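보낸 사람: Ginette Deschamps
받는 사람: 느린글 메일링 리스트
제목: Re: 블로그 이사, 다들 어떻게 하셨어요?

Lilibeth Mangubat 님이 쓰신 글:

> 안녕하세요, 릴리베스예요. 7년 동안 쓰던 Gillik을 드디어 떠나려고 합니다. 글쓰기 창이 또 바뀌었는데 임시저장 버튼을 못 찾겠어요 ㅠㅠ
> 후보는 Zatine이랑 Kindico 두 군데예요. 글은 어떻게든 옮기겠는데 댓글이 제일 걱정입니다. 초창기에 달린 댓글은 글보다 더 아끼거든요.
> 그리고 옛날 글, 다 가져가셨어요? 저는 읽다가 얼굴이 빨개져서 절반은 두고 갈까 싶어요.

릴리베스 님, 반가워요! 저도 지난 1월에 똑같은 일을 치렀기 때문에 메일 읽다가 혼자 막 고개를 끄덕였어요. 답장이 좀 길어질 것 같으니 차 한 잔 옆에 두고 읽어 주세요.

저는 결국 Zatine으로 갔어요. Kindico도 한 2주쯤 써 봤는데 화면은 정말 예쁘거든요? 그런데 글 목록을 연도별로 묶어 볼 수가 없더라고요. 저처럼 "작년 이맘때 뭐 했더라" 하면서 뒤지는 사람한테는 그게 꽤 커요. 반대로 사진 위주로 올리시는 분이면 Kindico가 더 편할 거예요.

댓글은요, 옮겨지긴 옮겨집니다. 내보내기 할 때 "댓글 포함" 칸에 체크가 기본으로 안 되어 있어요. 저는 그걸 모르고 한 번 통째로 옮겼다가 다 지우고 처음부터 다시 했어요. 아, 그날 밤은 생각도 하기 싫네요. 그리고 답글의 답글은 순서가 좀 엉켜요. 날짜는 맞는데 누가 누구한테 한 말인지 헷갈리는 게 있어서, 아끼는 글 34개만 골라서 손으로 고쳤습니다. 나머지는 그냥 뒀어요.
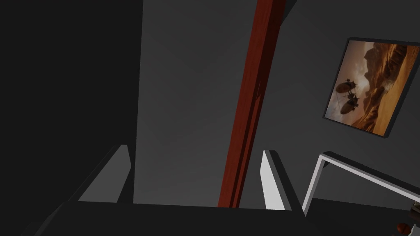 *적갈색 나무 기둥과 그리퍼 (렌더링)*

참, 그림은 내보내기 파일에 안 들어가고 주소만 들어가요! Gillik 계정을 닫으면 전부 빈칸이 되니까 꼭 먼저 따로 내려받으세요. 파일 이름이 죄다 숫자로 바뀌어서 내려오는데, 글 순서대로 정렬하면 그럭저럭 짝이 맞아요.

옛날 글 얘기도 해야죠. 저는 다 가져갔어요. 첫 글이 뭐였는지 아세요? 제목이 "테스트"고 본문이 "되나?"예요 ㅎㅎ 그런데 그 밑에 Dimitrov 님이 "됩니다"라고 댓글을 달아 주셨거든요. 그걸 어떻게 버려요. 부끄러운 글은 비공개로 돌려놓고 나중에 천천히 결정하셔도 돼요. 저도 스물몇 살 때 쓴 시(네, 시를 썼어요...)는 지금 비공개로 잘 자고 있습니다.

하나 더, 2000자 넘는 글은 Zatine에서 자동으로 "더 보기"로 접혀요. 설정에서 끌 수 있는데 메뉴가 "읽기"가 아니라 "모양" 밑에 있어요. 저는 한참 헤맸답니다. 다음 글도 길어질 것 같아서 미리 꺼 두었어요.

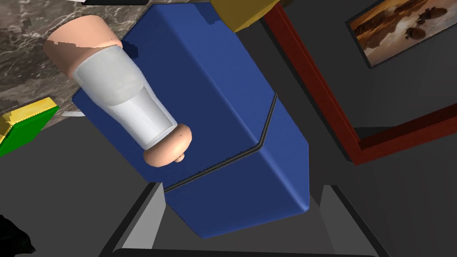
*파란 상자와 유리잔 (렌더링)*

주소 연결은 어떻게 하실 건지 궁금해요. 저는 옛 블로그에 "이사했어요" 글 하나만 남겨 두고 왔는데, 아직도 그쪽으로 오시는 분들이 계세요. 개인 도메인 쓰시는 분 계시면 옛날 링크까지 자동으로 넘어가는지 저도 좀 알려 주세요. 설명서를 두 번 읽었는데 무슨 말인지 모르겠어요.

혹시 내보내기 하다가 막히면 밤 9시 이후에 따로 메일 주세요. 그 시간엔 거의 컴퓨터 앞에 있어요. 새 주소 나오면 여기에 꼭 올려 주시고요, 첫 댓글은 제가 달게요!

지네트 드림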